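Chapter 7
Evaluating a Packaged Gripper Kit

Learning outcomes

After working through this chapter you should be able to:
read a kit supplier's specification sheet and separate measured values from design intent;
set up a bench trial using a single object and a single container;
classify a failed grasp by the stage at which it failed;
cost a kit over its working life, including printed spares.

Key terms: finger geometry, approach vector, wrist view, clearance, grasp attempt, consumable part

7.1 Buying a gripper as a product

Chapters 4 to 6 treated the end effector as something the reader would design. In most small workshops and teaching laboratories it is bought. A packaged kit typically contains a pair of fingers, an actuator, a mounting bracket, a wrist camera and a software licence, and it is priced as a single line item. The purchaser's task is to establish whether the combination does the work at hand, at a cost that can be defended to whoever signs the order.

The running case for this chapter is the Gallero two-finger kit, sold by Altisis and supplied with printed plastic fingers. The listed price at the time of the trial was $3,406, with the arm excluded. A competing kit from Habte was listed at $2,664, also without an arm, and is used for comparison in section 7.6. Both prices exclude tax and freight. Readers should treat them as inputs to the worked problems and obtain current quotations before applying the method to a purchase of their own.

The trial was planned by Adesuwa Jibrin for the automation teaching laboratory at Malumport, which required a kit that second-year students could mount, calibrate and repair without a technician present. The requirement for student repair carries considerable weight in the scoring and accounts for several results that would look odd in a production setting.

7.2 What the specification sheet covers

The Gallero sheet gives maximum opening, closing force, finger mass and supply voltage. It also gives a figure headed "pick reliability", with no statement of the object, the surface or the number of attempts. A reliability figure without those three quantities cannot be compared with any other and should be left out of the evaluation matrix.

Finger geometry is covered by a dimensioned drawing. Teeth along the inner edge of a finger concentrate contact at a few points. This can help with irregular or compressible items, but on a flat-sided rigid object the outcome depends on where the teeth land. If opposing contacts are offset, the closing forces form a couple and the object rotates as it is gripped. The drawing allows this offset to be calculated before anything is purchased (see Problem 7.3).

Clearance is treated less well. The sheet states the opening between the fingers but says nothing about the space each finger needs outside the object when working in a container. For an object of width w and fingers of thickness t at the tip, the minimum free width at grasp height is w + 2t, plus an allowance for positional error on each side. The allowance is the term most often forgotten. It should be taken from the measured repeatability of the arm with the kit mounted, as the added mass of the gripper may change the figure the arm manufacturer publishes.

7.3 The single-object bench trial

A bench trial at this level uses one rigid object and one container. The object should have flat faces and a colour that contrasts strongly with its background, so that errors of perception are kept small while errors of reach and closure are studied. A painted wooden cube in a cardboard box meets both conditions and costs next to nothing. Harder objects are introduced in Chapter 8, once a baseline has been recorded.

The container matters more than is commonly assumed. Its walls limit the approach vector, and a wall lying between the gripper and the object must be cleared by raising the fingers, entering from above or altering the wrist angle. In Figure 7.1 the blue cube lies beyond the front wall of the box, with the tips of the two white fingers still short of it.

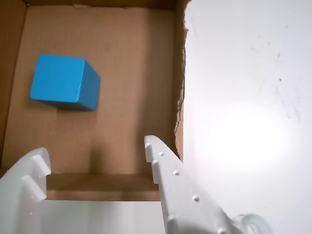
7.4 Procedure

1. Mount the gripper and tighten the bracket screws to the torque given in the kit manual. Record the value used.
2. Run the supplier's calibration routine once. Do not repeat it between attempts.
3. Fix the container to the work surface. Mark its corners with tape so that any movement can be detected.
4. Place the object on the container floor. Vary its position and rotation between attempts according to a schedule written in advance.
5. Command a grasp, a lift and a hold. Release the object over a separate tray.
6. Log the outcome against the codes in section 7.5 before resetting.
7. Continue to 21 attempts. Inspect both fingers for wear, cracking and loose fasteners, and photograph any damage.

Lighting should be left as found and noted in the log. Glare on a pale work surface can upset a camera's automatic exposure, and a kit that performs only under controlled light has a cost that the price list does not show.

7.5 Outcome codes

Each attempt receives one code only, taken from the earliest stage at which it failed.

A – object not located
B – object located, approach obstructed or abandoned
C – fingers closed, no secure hold
D – object held, then lost during lift or hold
E – completed

Assigning the earliest stage prevents double counting. A finger that strikes a container wall and then closes on air is coded B, although the log will also show an empty grasp. Students in the Malumport laboratory initially coded such cases as C, which shifted blame from clearance to closing force and led one group to request a stronger actuator that the task did not require.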